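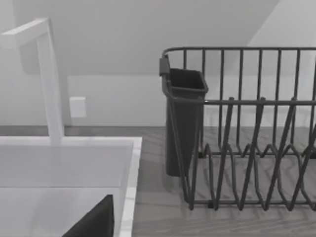

Hard water and the small kitchen

Scale is usually noticed first in the kettle. A grey-white crust forms on the base, flakes come loose and end up in the tea, and the owner buys a sachet of citric acid. The same deposit is forming in parts of the house that are harder to inspect: the heat exchanger in the boiler, the cartridge in the mixer tap, the inlet valve of the washing machine. These are more expensive than the kettle, and the sachet does not reach them.

The chemistry is simple. Rain is slightly acidic. As it passes through chalk or limestone it dissolves calcium carbonate and carries it along as calcium bicarbonate, which is soluble. Heating drives off carbon dioxide, the balance shifts back, and calcium carbonate comes out of solution on whatever surface is hottest. Evaporation does the same thing more slowly, and so a tap that never carries hot water will still grow a white collar where it drips.

Hardness of this kind is called temporary, meaning that boiling removes it. Permanent hardness, mostly calcium and magnesium sulphates, stays in solution when the water is boiled and causes less crust but just as much trouble with soap. Most supplies contain both. The figure on a supplier's report is normally the total, given as milligrams of calcium carbonate per litre, and it says nothing about the split. Two towns with the same total can have very different kettles.

Horacio Vergara has serviced domestic water heaters for 17 years, most of that time in Cisternas, a hillside district supplied from a limestone spring. His workshop keeps a shelf of failed immersion elements, sorted by street. The worst of them are from the upper end, where the houses are fed directly from the spring main and the water has had no chance to mix with the softer reservoir supply lower down.

"People ask how old the heater is," he says. "I ask what temperature they run it at. A tank at 55 and a tank at 70 are two different jobs."

He is right about the temperature. The rate of deposition climbs steeply above 60 degrees, and many storage heaters leave the factory set higher than that. Turning the thermostat down has to be weighed against the need to control legionella, for which the usual advice is to store at 60 or above. Vergara sets his customers' tanks at 60 and fits a mixing valve at the outlet. He does not recommend going lower, whatever it does for the element. 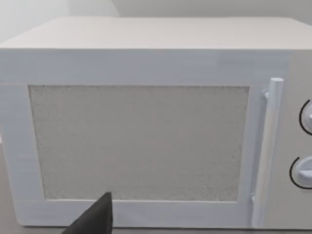 Microwave ovens have no water connection and escape the problem.

An electric element with a coat of scale does not waste much energy, a point often misreported. All the heat still goes into the water, since there is nowhere else for it to go, but it goes more slowly, and the metal underneath runs hotter than it was designed to. The sheath eventually splits. Gas boilers are another matter. There, a scaled heat exchanger sends heat up the flue that should have gone into the water, and the loss shows on the bill.

Treatment falls into three groups, and the differences between them are poorly understood by buyers.

Ion exchange softeners do what the name says. Water passes through a bed of resin beads loaded with sodium. The resin takes up calcium and magnesium and gives up sodium in return. When the resin is exhausted it is flushed with brine and the cycle starts again. The result is soft water in the full sense: no scale, less soap, and a slippery feel in the shower that some people never get used to. The costs are salt, a drain connection, a little water lost at each regeneration, and a modest rise in the sodium content of what comes out. Installers generally leave one tap on the untreated main for drinking.

Dosing units add a small amount of polyphosphate, which interferes with crystal growth. The calcium stays in the water but is slower to settle. The cartridges are cheap and fit in a cupboard. They lose their effect in water that is stored hot for long periods, as the polyphosphate breaks down, so they suit a combination boiler better than a tank.

Physical conditioners – magnets, coils, and devices that put a signal through the pipe – make up the third group. They remove nothing and add nothing. Results are inconsistent between sites, and tests on one supply do not predict performance on another. A buyer who is offered one should ask for a written return period long enough to cover a full descaling interval.

Yurani Giraldo runs the test bench at Altelen, a small firm that makes valves and cartridge housings for the first two groups. Her bench is a row of identical glass-sided heaters, each fed from the same header tank and each behind a different treatment. They run for 2,000 hours at a time. At the end of a run the elements are dried, weighed and then stripped in acid, and the difference in weight is entered as the result.

"Photographs are no use for this," she says. "A thin hard layer looks clean and a thick soft one looks terrible. The soft one brushes off."

The texture depends in part on magnesium. Water high in magnesium tends to lay down a looser deposit, and traces of iron or silica can bind it into something closer to cement. Giraldo has samples from the Plimach boreholes, on the far side of the valley from Cisternas, that resist household descaler altogether. They are largely silica, and acid of the ordinary sort will not touch them. Householders there have been known to apply one bottle after another to no effect apart from damage to the chrome.

Choosing the right acid matters in easier cases too. Citric acid is effective, safe on most metals and sold cheaply as powder, but should be used cold or warm. If it is boiled with a heavy deposit it can form calcium citrate, which is itself poorly soluble and leaves a second crust in place of the first. Vinegar works slowly and attacks some rubber seals. Sulphamic acid, the base of many trade products, is faster and leaves soluble salts, and needs gloves and an open window. None of them should be left on marble or limestone worktops, which are the same material as the scale and dissolve just as readily.
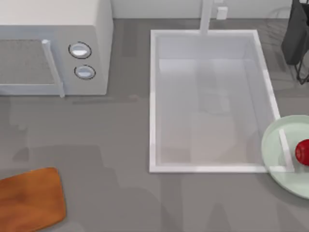

A plain grey worktop. Calcium-based stone needs to be kept clear of descaler.

For a household deciding whether to act at all, the arithmetic depends on the hardness figure and the type of heater. Below 100 milligrams per litre there is seldom a case for anything beyond an occasional clean. Between 100 and 200, a dosing cartridge on the boiler feed is usually enough. Above 200, a softener begins to make sense in a family house, less so in a flat with one occupant and no room for the salt.

Sizing is where most installations go wrong. A softener that is too large regenerates rarely, and the resin bed sits wet and idle for long stretches. One that is too small runs out before the evening and passes hard water until its timer comes round. Metered models, which regenerate on volume used, avoid the second fault. Altelen's own valve, the Prurnix, is metered and splits the resin between 2 small cylinders so that one can be flushed while the other is in service. Comparable twin-cylinder designs are available from several makers, at a higher price than single-cylinder timers.

Maintenance is light. Salt is topped up when the level drops to a third of the cabinet. The inlet filter wants rinsing every few months. Resin in a clean mains supply lasts well over a decade, though chlorine shortens its life.

Vergara has a softener at home but has not put one in the workshop, where the kettle is descaled on a Friday with whatever is left in the bottle.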